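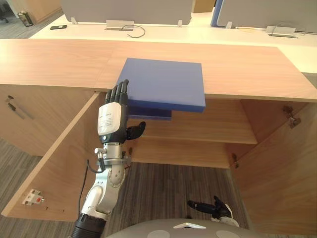
We use cookies to remember your preferences. Accept / Manage settings

Filed under: Home Tech, Interviews

Print this article | E-mail to a friend

Bukola Amadi was eating a cheese roll when I rang her, and she carried on eating it through my first two questions, which I took as a good sign. She spends her days at Rudo trying to get humanoid robots to do the sort of jobs I put off until October. Tidying, mostly. Cupboards are her thing at the moment.

I went in with the question everybody asks me at parties: can one of these put my house straight yet?

"No," she said. "Next question!" Then she laughed and gave me a proper answer. "It can do bits of your house, slowly, if you leave it alone and don't move the furniture."

I'd imagined walking would be the tricky part (all those videos of robots falling over), but Bukola would much rather talk about flat things. Boards, trays, baking sheets. "You pick up a tray and you don't think. Your fingers go flat on one side, your thumb goes underneath, and you feel it start to tip before it tips. For us every bit of that is work. Where does the thumb go? How hard do you push? And if it's hanging over the front of a cabinet, is it about to come down on your other hand?"

And doors, I said, remembering my own kitchen. She groaned. Cupboard doors swing out right where the arms want to be, so the robot has to open them and then work round them without giving them a knock. "I've got a bruise on my shin from one myself, so I'm not going to be smug about it."

Her group ran 400 tries at one putting-away job over the summer, and 157 of them ended the way she wanted. I said that sounded rather low. "It was 103 the time before, same number of tries," she said. "I bought everyone cake."

What about shops, then? She's more hopeful there. Cokano, a homeware chain she talks to a lot, would like something to straighten shelves after closing, when no toddlers are about and it doesn't matter if a job takes half the night. "A shop shelf is the same shelf tomorrow. Your cupboard has had a whole family at it."

I asked whether she'd have one at home. Long pause, bit more roll. "I'd have it for the cupboard under the sink. I wouldn't let it near my nan's plates."

She was due back in the lab at two, so I let her go, and then I went and looked at my own cupboards and shut the doors again.

Get our newsletter in your inbox every month. Sign up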